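Boletín interno de Pestgate - noviembre
Presupuesto de equipo: qué se compra y qué se aplaza 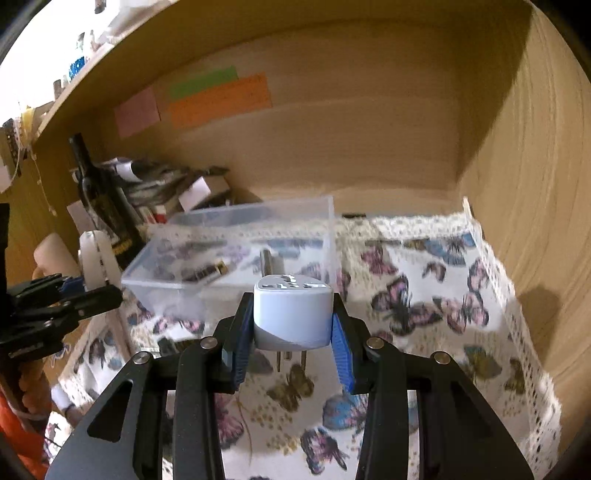
Pinzas de mano

La partida mayor del próximo ejercicio vuelve a ser la de pinzas manuales. La propuesta de Hortensia Sosa pide 11 unidades nuevas, todas del mismo modelo, con almohadillas estriadas azules en los dos dedos. Objetos como un adaptador de viaje, con caras rígidas y cantos redondeados, exigen un agarre firme, y las almohadillas gastadas se notan enseguida. Por eso se piden también 200 juegos de recambio, que entran como consumible y no como inversión.

El precio cerrado con Prerkura es de 337 euros por pinza, portes incluidos. Los tornillos de las articulaciones van aparte. Kayode Isah ha pedido que se compren de una vez para todo el año, porque el último pedido suelto tardó cinco semanas.

Objetos y mobiliario

No habrá compra de muebles. Los compartimentos de madera que ya tenemos sirven y el dinero se destina a objetos de uso diario: adaptadores, pilas, cajas de plástico transparente, frascos y telas estampadas. Burgi Danzer lleva la lista y admite propuestas hasta final de mes. Conviene indicar medidas y peso aproximado de cada cosa - sin esos datos no se tramita.

El límite para esta partida es de 804 euros. Si se supera, lo que quede fuera pasa al segundo trimestre.

Brazo fijo

La compra del brazo de sobremesa se aplaza. Hay dos ofertas, una de Flolham y otra de Prerkura, y no son comparables: la primera incluye instalación y un año de mantenimiento, la segunda solo el equipo. Femi Dauda ha pedido a ambas empresas que desglosen el coste de las piezas de desgaste y el plazo de reparación. También falta saber si la instalación eléctrica de la sala admite el controlador sin obra.

Hasta tener las respuestas no se reserva importe. Innes Sutherland revisará las ofertas cuando lleguen completas.

Las solicitudes de material se envían por el formulario habitual, con el código de proyecto en el asunto. Las que lleguen sin código se devuelven.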